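Robotics club notebook, Trernside bench
Saturday, October

Started at 10 with the hand grippers. Rohani Sinaga wants the small parts sorting task ready for the Hastberg meet, and we are behind on demonstrations. Target is 300 usable episodes. We have 40 from last time, and 4 of those need to be thrown out because the clocks on the left and right sides drifted apart.

Went through the cable connections first. The left one drops out if the plug isn't pushed all the way in. Put tape on it for now. Ordered a proper locking connector from Marinho.

Jaw zero was off again on the right. Reset both with the jaws fully open, then closed, then open, and saved the values under Letetti in the shared folder. Don't overwrite the old file, we still need it for the first 40.
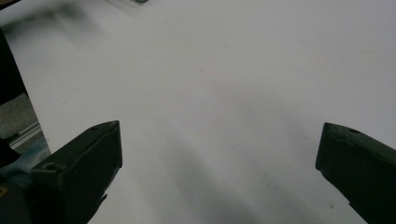
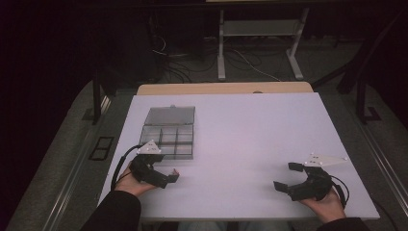
Calibration file limit is 4000 lines and the logger does not warn when it gets there. It just stops writing. Lost one long run to this before I noticed. Splitting each session into shorter files from now on.

Agreed on how to do the task so everyone's data matches: start with jaws open, reach, close, lift, pause for a beat, place, open. Keep elbows in. If you fumble a part, finish the motion anyway and mark it in the log.

Still to do:
Second pair of finger pads, the spares don't fit
Rohani to check the sync script on the old laptop
Decide if we train on the 36 good ones now or wait

Packed up at 1:30. Batteries on charge.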